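Cours > Productique > Mise en position et serrage
15 juin 2022 – Bergþóra Ravn
146 partages | 9 commentaires

Séance 6 – notes rapides, à compléter avec le poly

Rappel. Un solide libre dans l'espace : six degrés de liberté, trois translations, trois rotations. Mise en position (MIP) = on en supprime par des appuis. Maintien en position (MAP) = on serre. Ne pas confondre les deux, erreur classique dans les copies de décembre !!

Appui plan : 3 points, supprime 1 translation + 2 rotations. Appui linéaire : 2 points. Butée : 1 point. Total 6 = isostatique. 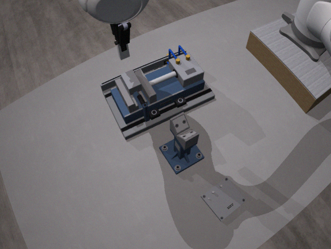
Plus de six appuis → hyperstatique. Pas interdit, mais il faut des surfaces de bonne qualité. Brut de fonderie : jamais quatre points sur la grande face, la pièce basculera sur trois et le quatrième déforme au serrage.

Étau : mors fixe = référence. Mors mobile = serrage seulement, il ne positionne pas. Donc cote toujours prise depuis le mors fixe. Cales rectifiées sous la pièce, on tape au maillet en bronze, on vérifie que les cales ne bougent plus. 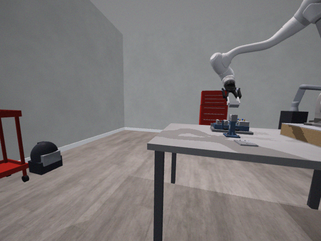
Effort de serrage. Condition de non glissement : 2 × f × F > effort de coupe (deux mors, donc deux surfaces de frottement), plus coefficient de sécurité. Exercice Turnex : on trouve F = 1 077 N par mors. Refaire le calcul chez vous avec f divisé par deux.

Attention pièces minces – le serrage déforme, on usine plat, on déserre, ça revient en cintre. Voir l'étude de cas Prustetti (carter alu), Bảo Diệp en parlera en TD. 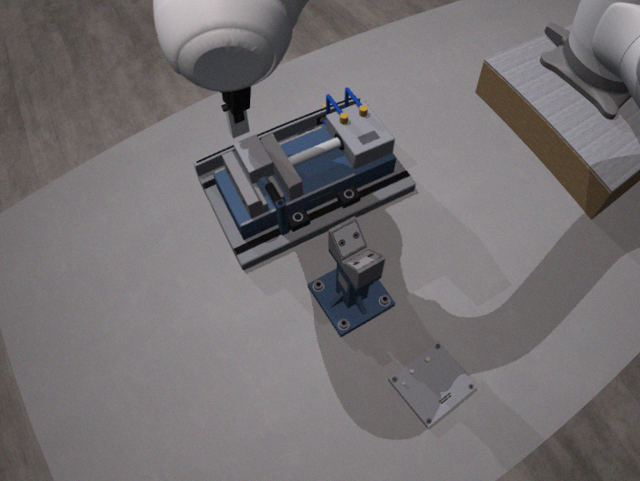 Ordre des appuis : la plus grande surface prend l'appui plan, la plus longue prend le linéaire, la plus petite la butée. Normales de repérage numérotées 1 à 6, toujours coté libre de matière. Serrage en face des appuis, pas en porte à faux.

Dispersion de remise en position : à mesurer sur une petite série, meme pièce, meme opérateur, même couple de clé. L'écart s'ajoute à la dispersion machine dans la chaine de cotes.
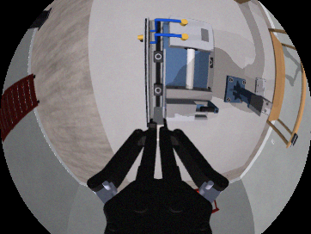 Fig. 4 – Petit bloc gris au bout du rail, sur plateau gris clair.

Pour la prochaine fois : lire le dossier Bisgaard, pages sur les montages modulaires. Rendre le schéma de MIP du support Trevutano, à la main, deux vues, symboles normalisés.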